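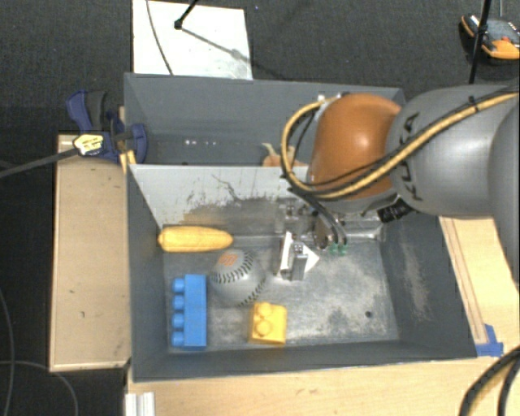 Toy corn, a baseball and two building blocks in the bigger half of a divided metal bin.

Britwood toy swap is back, and the bins are filling up

By Kevser Değirmenci
June 6, 2025

I went down to the old Mittal building on Fulutberg Street to drop off one bag of toys, and I came home two hours later with sore knees and a wooden giraffe. So consider this your warning if you're planning a quick visit!

The Britwood Toy Swap is collecting again, and for anyone who missed it last year, it works like this. You bring in toys your kids have finished with, you get a paper token for each one, and on swap day you trade the tokens for something new to you. No money changes hands at any point (well, except at the muffin table, where I spent more than I'd planned).

What I love is that everything goes through the grey metal bins first. They're solid old things with a divider panel across them, scuffed and scratched all over, and they came with the building, which went up in 1930 as a hardware warehouse. I asked whether they'd thought of getting nice new plastic ones and got a very firm no. You could drop a bowling ball in these and they'd just get one more scratch.

Sorting is where I lost my two hours. I'd pictured neat piles, dolls here, trucks there, but people don't pack that way when they're clearing out a playroom. You get a yellow ear of corn from somebody's play kitchen, then a grey baseball with dark stitching, then a long blue building block and a smaller yellow one, all in together. The play food goes to one table, the balls to another, and the blocks go in with the rest of the blocks, where I'm told they'll be matched by size before anybody takes them home. I do have a soft spot for the corn. My two had a whole play grocery store in the basement and the corn was always the first thing to go missing, usually under the chesterfield.

Last September's swap brought in 300 toys, and 200 of them had new homes by lunchtime. The leftovers went to the daycare on Pakard Road, which is still using the train set. This time 23 families have already dropped something off and there's plenty of room on the shelves, so please don't hold back.

A few things they could really use: puzzles with all their pieces (do check, I beg you), picture books, dress-up clothes, and anything for the sandbox now that the weather has finally turned. Building blocks are always popular, even odd ones. A single block isn't much of a present, but a shoebox of mismatched ones will keep a five-year-old busy for a whole rainy afternoon.

They can't take stuffed animals, car seats, or anything with a battery compartment that's gone crusty. Give the plastic stuff a wipe before you bring it, and tape your game boxes shut. I didn't, and I spent a good part of my visit on the floor picking up tiny plastic houses, which explains the knees.

Drop-off is at the side door off the parking lot, mornings only, until the end of the month. Ring the bell and wait a minute, as it's a long walk from the sorting tables. Swap day is set for the first weekend after school lets out, with doors open at nine and tokens good until noon. If you have leftover tokens from last year in a kitchen drawer somewhere, bring them along, they still count.

The giraffe is on my desk, by the way. My kids say they're too old for it.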